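Speaker notes, Casbridge student robotics evening
Omolara Bassey
10 January 2019

Slide 1. Title
Say hello, say which class this is. It's the second-year manipulation class, run over one term, with lab time in the afternoons. Thank the parents who came in through the wrong door and waited.

Slide 2. What the students were asked to do
The task is called Sani. It sounds easy: things on a table, two arms, move the things where they belong. Fruit goes on the plate, the plate goes on the tray. Each team writes its own grasp code and its own order of moves. They all get the same table.
Mention that we picked kitchen items on purpose. Everyone in this room knows how to pick up an orange, so everyone can judge how the arm is doing.

Slide 3. The view from the wrist 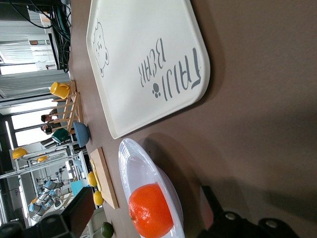
Wrist view during lab time: tray, plate and fruit.

Pause for people to look. Point out how little of the gripper you get, just the black parts along the bottom. The students have to work out where the fingertips are from that.
The lettering on the tray is sideways and upside down from here. One team tried to use the printing to find which way the tray was turned. Good idea, took them a week, worked on most runs.
Shadows. The plate has a big dark one next to it. Early code from the Trelteck team took shadows for objects. Tell the story of the arm closing on nothing, keep it short.

Slide 4. How the term went
Weeks one and two were safety and moving the arms by hand. After that each team had two sessions a week. By the end we had logged roughly 600 attempts across the class. The best team, Drendenier, finished 52 clean runs.
Explain "clean": no help from a student, nothing dropped.
If someone asks about the other teams, the scores are on the handout.

Slide 5. Two arms, one plate
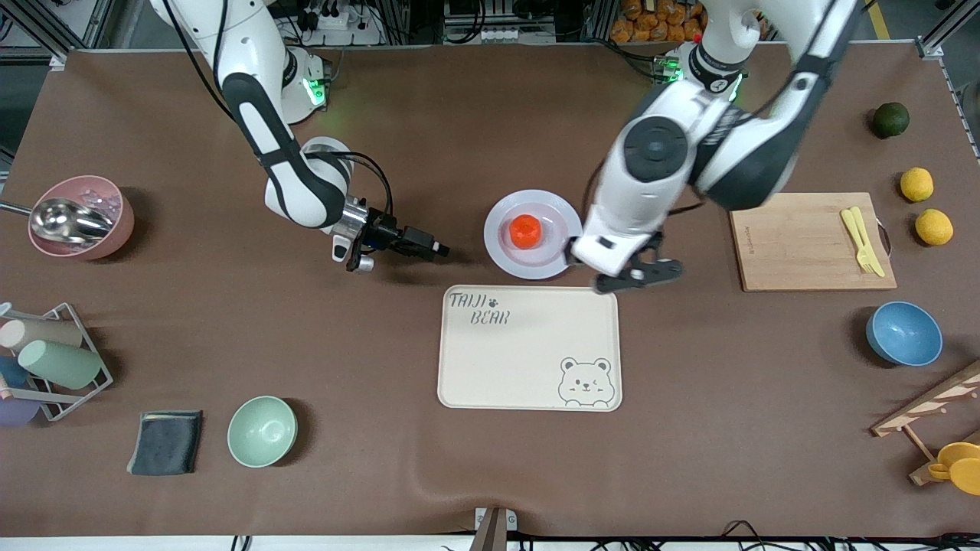
The hard part with two arms is that both want the same bit of space. With a plate in the middle, each gripper comes in from its own side, and the code has to decide who goes first. Most teams made one arm wait. That is slow but it's safe, and I gave full marks for it.
Drendenier let both arms move together and checked the distance between them all the time. Ask them to stand up here.

Slide 6. What I would change
More time on testing, less on slides. Start the written log in week one. Some teams could not tell me which version of their code had made their best run.
Round fruit is harder than I expected. Lemons roll when a finger touches them off center.

Slide 7. Next
The class runs again in March. Sign-up sheet is by the door. Students need one term of programming, any language.
Questions, ten minutes at most, then the demo in the lab.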